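Ticket 347: Villanueva ward - registered voters missing from printed roll after boundary update
Status: Resolved
Opened: Aug 2, 2018
Handled by: Ebise Shiferaw, Geleo support

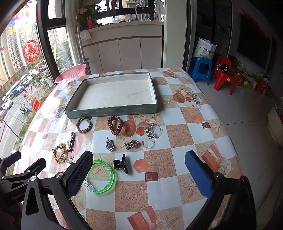 Table with checked vinyl cloth, window side.

Reported problem
The constituency office printed the Villanueva roll from Geleo and came up short. The on-screen register shows 700 names. The printed roll stops at 502. No error on export. Leslow ward prints in full from the same login.

Log

1. Asked for the export file and the print settings. Both received. The file holds 502 rows, so the printer is ruled out.

2. Compared the export with the register. The 198 missing names all have addresses on the Daludent road, which was moved from Leslow to Villanueva in the July boundary change.

3. Checked whether the names print under Leslow instead. They do not. They are in neither roll.

4. Opened one of the missing records. Ward field reads Villanueva. Polling station field still holds the old Leslow station code. The export filters on both fields and drops any record where they disagree. The screen view filters on ward only.

5. Tried Rebuild Index on the office copy. No change. Did not expect one, but it is on the checklist.

6. Ran the station reassignment tool on 2 records as a test. Both appeared in the next export.

7. Office confirmed the correct station code in writing. Ran the tool on the remaining 196. Export now gives 700 rows. Leslow export unchanged.

Resolution
Stale station codes after a ward move. Reassign stations before printing any roll affected by the boundary change. Rolls printed earlier should be destroyed and reprinted - the office has been told.

Open item
Export should warn when it drops a record. Passed to development as a separate request. No date given.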